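Double first base

A double first base, also called a safety base or twin base, is a base used in softball and in some youth and adult baseball leagues. It consists of two joined squares, one white and one colored, usually orange. The white half sits in fair territory where a normal first base would be. The colored half sits next to it in foul territory. The base is meant to reduce collisions between the batter-runner and the fielder covering first.

Use

On a ground ball to the infield, the fielder taking the throw touches the white half and the batter-runner runs through the colored half. Each player has a separate target, and the runner's path stays on the foul side of the line. On a hit to the outfield with no play at first, the runner may touch either half and will usually take the white one, as it gives a shorter turn toward second.

Once the batter-runner has reached first safely, the colored half is ignored. A runner returning on a pickoff throw or tagging up on a fly ball must use the white half. In most rule sets a runner standing only on the colored half at that point is off base and can be tagged out.
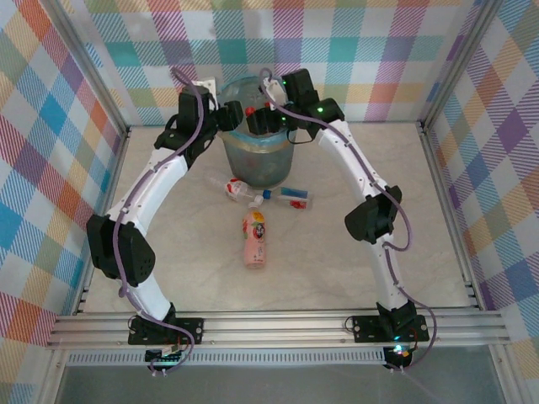 Exceptions differ from league to league. Many allow the fielder to use the colored half when the throw comes from foul territory, for example after a dropped third strike, and the runner may then use the white half. Some leagues treat a runner who touches only the white half on a close play as having missed the base, but the defense has to appeal before the next pitch.

Construction

The base is normally molded rubber or a canvas cover over foam, twice the width of a standard base. It is held by one or two ground anchors. Two-anchor models stay flatter but need a second sleeve set in the dirt, and fields that are shared with baseball teams often keep a plug in that sleeve when a single base is down. Break-away versions are also made.

Local adoption

The Fluvdale recreational softball league brought in the double base for its youngest division first and extended it to all 18 teams after 3 seasons. The Nullach summer league, which plays on the same fields in May and June, uses it only in slow-pitch games - its fast-pitch teams voted to keep the single base.
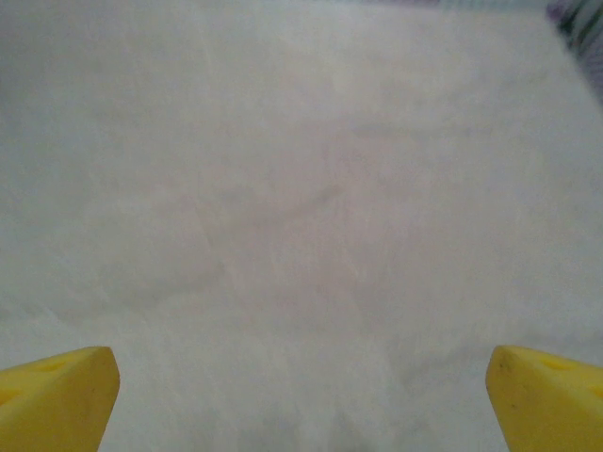 Objections in Nullach were mostly about umpiring. With two halves to watch, a lone umpire working from behind the plate has a harder time judging which one was touched, and the league had some 10 disputed calls in its trial season. Fluvdale dealt with the same problem by placing a base umpire at every game in the older divisions.

See also

Base running
Force play
Break-away base
Runner's lane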